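In Defense of Doing It Badly, Together

27/12/2020 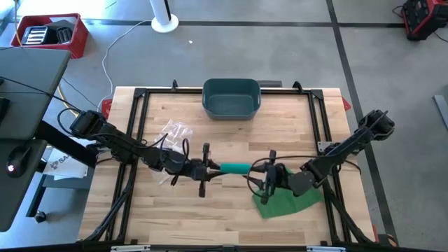

Two arms, one teal-green cylinder, one wooden tabletop.

My neighbor Encarnación Casado and I moved a couch in September. It took us most of an afternoon to get it up one flight of stairs, and at one point we had it wedged against the railing and had to sit down on the steps and eat crackers. A moving company would have done it in 10 minutes. I'd still pick the crackers!

I've been thinking about that couch all week (holidays do this to me, too much pie and too much time) and I think we've gotten way too good at not asking each other for help. I include myself. I own a ladder, a drill, a carpet cleaner and a folding table for 24 people, and I use each of them maybe twice a year. So does everybody else on my street, I bet. We've all got the same garage.

When I was a kid on Benau Street, there was one good ladder and it belonged to Mr. Stasiv — Hnat, but I never dared call him that. If you wanted the ladder you had to knock, and if you knocked you got Mr. Stasiv too, because he held the bottom and told you what you were doing wrong. It drove my dad up the wall. He also knew that man for 23 years, and I can't say that about anyone who lives near me now.

My friend Shaimaa thinks I'm being sentimental. She says asking for favors is easy if you're healthy and outgoing and people like you, and that paying a stranger is a relief when you're not. That's fair, and I don't have a great answer. Some people get tired of owing. I still think most of us could stand to owe a bit more than we do.

So I'm giving away the carpet cleaner. Solomiia down the block has a better one anyway, and she's already said I can borrow it if I bring back the hose this time.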